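Hevetti Fleece Throw

I can't say enough about how cozy this one is! The Hevetti is a thick, fuzzy throw made for sofas, bunks and long car rides, and it stays soft wash after wash (cold water, low heat).

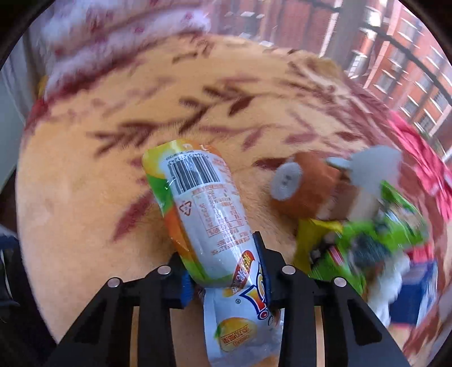 We stock the Hevetti in 3 sizes, and the big one easily covers two people and a dog. My favorite is the leaf print, dark red, maroon and brown on beige – such a good match for a snack and a movie!

Weight: 400 gsm
Care: machine wash
Ships from Carhuamaca in September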